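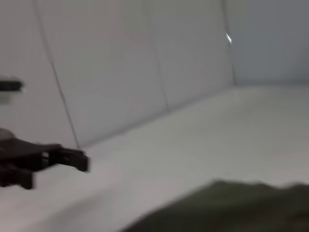 Black gripper, white tabletop.

Arico sea beacon: worth having on your life jacket?

28 Nov 2020
37 shares

I've had the Arico clipped inside my life jacket since June, and I've been meaning to write it up for ages. It's a personal locator beacon, so if you go over the side you pull the aerial out, hold the button down and it tells the rescue people where you are. I've never had to set it off for real (thank goodness!) so bear in mind I'm going on the self-test and a lot of practice with my eyes shut.

First, the size. My old Tenudent was like carrying a brick about, and I used to leave it in the cabin, where it would have done me no good at all. The Arico is small enough that I forget I'm wearing it. The cover over the button is stiff, and I grumbled about that at first, but I've come round to it - you don't want the thing going off every time you lean on a winch.

The aerial is my one proper moan. It comes out easily enough, but getting it back in its slot is a horrible fiddle, and mine has a slight kink already. The Tenudent was much better in that way. The strobe is good and bright. The instructions are tiny and seem to have been written for someone who already has one, so do read them at home with a cup of tea and a decent lamp, and register the beacon before you go anywhere!

I bought mine from Bhatia in Stadmont, who took £100 off for trading in the old one and fitted it to the jacket while I waited. Lovely service, and they didn't try to sell me a new jacket as well.

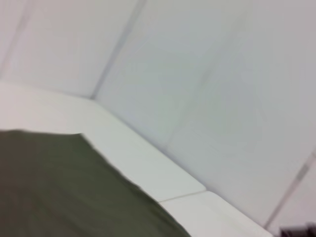

One reader wrote in to ask whether it's any use without a clear view of the sky, as she mostly sails close in under cliffs. It will be slower to get a position there, yes, and I'd carry a handheld radio too. I do anyway.

Would I buy it again? Yes, kinked aerial and all. Four stars.

1564 views | 2 comments

Get our newsletter! Sign up with your email and we'll send new reviews straight to you.

Related reviews
Life jacket lights for night sailing
Tenudent beacon, two seasons on
Throw lines for small boats
Handheld radios that float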